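Tidying a bedroom with the Gudero hand gripper: tips after a month of use

The Gudero is a two-fingered gripper you hold and squeeze, sold singly or as a pair. Lisham sells the pair as a kit for teaching a home robot to pick up after people, and the same tool works fine as a plain litter picker if you have a bad back. I have had the pair since April and used them mostly in one small bedroom. These notes are for anyone thinking of buying the kit or already struggling with it.

Start with the bin. Put it on the floor next to the bed, as close as it will go, and open side up with nothing hanging over it. A wide, round bin is easier than a tall narrow one. If you have to carry each piece across the room, you will drop a lot of it.

Work from the near edge of the bed to the far edge. Leave the pillow and blanket until last.

Flatten boxes before you lift them. An empty medicine carton that still has its shape tends to spin between the fingers. Once it is partly crushed, the fingers have something to bite on. Pinch it at the middle, bring it over the bin, stop, and then open the hand. Letting go while you are still moving is the most common reason for a miss.

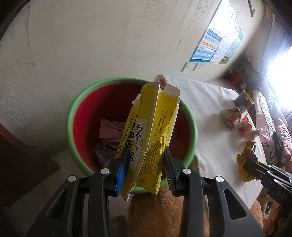 Zaid Tarawneh wrote in to disagree about crushing the cartons. He uses the same kit in Jusville and wants his robot to learn boxes in every condition, so he leaves half of them whole and accepts the extra drops. He also says to check that a carton is empty before it goes anywhere near the trash, and to take old medicine back to the pharmacy.

I agree on the second point. On the first, it depends what you want from the kit. For teaching, mix them. For a clean room, crush them.

Snack bags are harder than boxes. Grab them by a corner or a torn edge. If you close on the middle, the bag folds away from you. Crumpled paper is the easiest thing to pick up and a good choice for a first try.

Cups should be kept out of a trash run. Do them separately, and empty them by hand first.

Wipe the finger pads with a damp cloth after each session and let them dry. Crumbs and dust make them slip. Check the screws too. One of mine worked loose after 17 sessions, and a quarter turn fixed it.

The kit costs $48 more than the Seol version, which has smooth pads and a stiffer squeeze. I tried both and would pay the difference. My hand was tired after 40 minutes with the Gudero, and well before that with the Seol. Replacement pads come in packs of 2 and take a few minutes to fit.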